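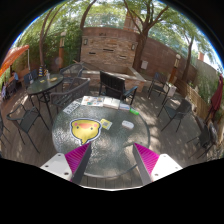 Gripper fingers over the patio table, ribbed magenta faces open, yellow chick at left.

Risstead gripper upkeep: progress to June 28, 2018

Finger faces were changed in January and have now done 290 hours, against the 15 the Wanerby supplier was willing to promise in writing. The plate screws are less heroic. We check them every 5 hours and have moved to a threadlocker that costs more than our lunches.

Spent so far: 13 per cent of the parts line. The spare plates from Sterkport are still on their way, as they were last report. We ask that the balance carry over, and that somebody senior ring Sterkport.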